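Norkside Drain and Heating

Norkside Drain and Heating (usually just Norkside) is a plumbing and heating firm covering the Brondar valley and the villages north of it. Founded by Adebayo Akande, a pipe fitter, who ran it at first from one van and a rented lock-up on Kurup Lane. Known locally for blocked drains, boiler servicing and its customer report cards, see below.

History

Akande started out doing mostly emergency call-outs – burst pipes, frozen tanks, the odd flooded cellar. Work was patchy the first summer. Things picked up after a hard winter, when the firm took on two apprentices and a second van. The lock-up was given up soon after for a proper yard behind the old Kokar dairy, still the main base.

Keerthana Nair joined as office manager and later became joint owner. She brought in fixed call-out charges and a single phone number for all jobs. Before that customers rang whichever plumber they knew, which led to double bookings and at least one row over a septic tank.

The firm had 14 staff by March 2005, nine of them plumbers. Boiler cover was added the same year, with 500 households signed up by the following June.

Services

Drain clearing, leak repair, boiler servicing, bathroom fitting. Also outside taps, water softeners and stopcock replacement. No commercial refrigeration. Gas work is done only by registered fitters, and septic tanks are passed to an outside contractor. Standard call-out was £35 for many years, first half hour included. Evening rate higher. Pensioners in the valley paid the day rate at any hour, a rule Akande is said to of insisted on.
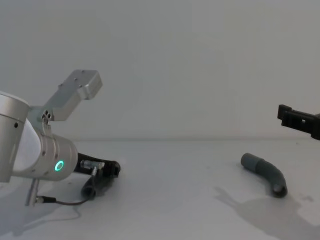 Report cards

After each job the customer gets a card to fill in and post back, stamp paid. Marks out of five for timekeeping, tidiness, explanation of the work and price. Plumber's name goes at the top. Cards are pinned up in the yard office, bad ones included, and anything under three gets a phone call from Nair.

The 1000th card came back from a farmhouse above Kokar. Full marks except for tidiness, a two – muddy boots on the stairs. Overshoes were handed out to all staff afterwards and remain part of the van kit.

Some of the plumbers disliked the scheme at the start, feeling that newer staff were given the easy jobs and so the better marks. Jobs were then shared out by area instead, and the complaints mostly stoped.

Service area

Brondar, Kokar and the villages up to the reservoir. Jobs beyond the reservoir are taken on request, with a mileage charge.

See also

Brondar valley water supply
Kokar dairy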